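Drillau Issues Field Safety Notice and Software Update for Gukell Bin-Picking Cells

Grip-loss fault traced to handling of thin bags with die-cut handles; operators asked to apply interim settings before next shift

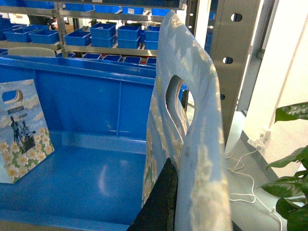 Drillau today released a field safety notice covering all Gukell picking cells running software branch 8. The notice concerns a fault in which the cell continues an arm move at full transfer speed after the gripper has lost part of its hold on a flexible item. No injuries have been reported. The fault has caused dropped goods, two damaged gripper fingers and one unplanned contact between an item in transit and a shelving upright.

The notice applies to cells that handle gift bags, carrier bags, pouches and similar soft packaging. Cells that handle only cartons, rigid trays or bottles are not affected under their standard settings, but Drillau recommends that their operators install the update at the next planned stop.

Background

The fault was first recorded on a Tuesday at the Brunet order-packing site, where a Gukell cell moves flat-packed and standing paper goods between a large bin and a packing station. During a bag transfer, the gripper closed on the lower part of a bag and started its lift. The bag rotated around the contact point, its upper part swung outward, and the handle opening caught on the rim of the bin. The arm did not stop. The bag tore at the handle and the load on the finger exceeded its rated side force of 20 newtons.

The operator used the emergency stop, which worked as designed. The cell was isolated and the controller log was sent to Drillau the same afternoon.

A search of logs supplied by customers found 212 transfers with the same signature. In most of them the item reached its target and the operator had no reason to notice a problem. In the remainder, the item was dropped inside the cell boundary.

Cause

Gukell cells confirm a grip by two signals: finger position and motor current. If the fingers stop short of fully closed and the current is above the set threshold, the controller treats the item as held. The check is repeated during the lift.

With thin, creased sheet material, both signals can stay within limits while the hold is poor. The sheet folds between the fingers, and the fold is thick enough to keep the fingers apart. Motor current stays up because the fold resists compression. The item can then slide or pivot with almost no change in either signal.

A third check, based on the wrist camera, is meant to catch this condition by comparing the outline of the item before and after the lift. In software branch 8, that comparison was paused whenever the item covered more than a set share of the camera view. The pause was added to reduce false stops when large items are held close to the lens. For tall bags gripped low, the item can fill enough of the view to trigger the pause for the entire lift, leaving the cell with the two finger signals only.

Die-cut handle holes made the condition worse. The outline software could read the edge of the hole as the edge of the bag, which led the planner to place the grip point lower than intended. A low grip point on a tall item gives the contents and the upper panel more leverage against the fingers.

Drillau's review found that the pause had been tested with cartons and with filled pouches. It had not been tested with standing bags. The release test set has been extended to include them.

Corrective action

The update, identified as Vundent, makes the following changes:

The camera comparison is no longer paused for large items. When the full outline is not visible, the controller tracks printed features and surface edges within the visible area.

Lift speed is limited for the first part of every move until the camera check has passed twice in a row.

If the camera check cannot be completed within 900 milliseconds, the arm stops, lowers the item and requests operator attention.

Closed edges inside the outline of an item, including handle holes, are excluded from the grip point calculation.

Side force on the fingers is logged for every transfer, and a stop is raised before the rated value is reached.

Cycle times for soft items will increase after the update. The size of the increase depends on item height and surface. Drillau does not recommend raising the lift speed limit to recover the lost time, and the setting is locked at operator level.

Interim measures

Until Vundent is installed, operators of affected cells should take the following steps:

Set the transfer speed for all soft item classes to the lowest profile.

Disable automatic retry after a dropped item. A retry with a torn or folded bag in the bin can repeat the fault.

Remove bags that are leaning against the bin wall and lay them flat where the packing process allows it.

Check that shelving, posts, cables and other fixed or loose objects are outside the swept area of the arm, including the extra reach of a tall item hanging from the fingers. The swept area shown on the controller screen covers the arm and gripper only.

Inspect the finger pads for cuts, loose edges or worn texture. Replace pads in pairs.

Keep the cell gate closed during recovery moves. Dropped items must be collected with the arm stopped and the drive power off.

If these measures cannot be applied, the soft item classes should be taken out of automatic operation. Manual packing may continue at the station with the arm isolated.

Availability

Vundent is available now through the Gukell service portal. Installation requires a full stop of the cell and a restart of the controller and the wrist camera. After installation, the gripper reference move must be run with the bin empty, and a supervised test of eight transfers must be completed for each soft item class before the cell is returned to automatic operation. The result is stored in the controller log and should be kept with the machine file.

Customers without a portal connection can request the update on a storage device. Finger pads and finger sets damaged by the fault will be replaced at no charge on submission of the controller log and the serial number of the gripper.

Sites that have changed the current threshold or finger closing force from the factory values should contact Drillau service before installing. The update restores factory values, and locally tuned item classes may need to be set up again.

Comment

"The stop circuit and the guarding did their job, but the controller should have stopped the move before an operator had to," said Lionel Vidal, head of product safety at Drillau. "We removed a check in a case where it was needed, and our tests did not include the item that would have shown it. Customers running bags should reduce speed now and install the update as soon as they can stop the cell."

The Brunet cell has been restarted with Vundent installed and is running soft items under supervision. Drillau will publish a revised swept area calculation, with an allowance for item length, in September. Operators will be notified through the service portal when it is ready.

About Drillau

Drillau designs and services robotic picking and packing cells for small and mid-size order operations. The Gukell line includes single-arm cells, grippers and controllers for bin-to-bin and bin-to-station work.

Service and press inquiries can be sent through the contact form on the Drillau website. Reports of dropped items or unexpected arm movement should be marked "Gukell safety" and should include the controller log.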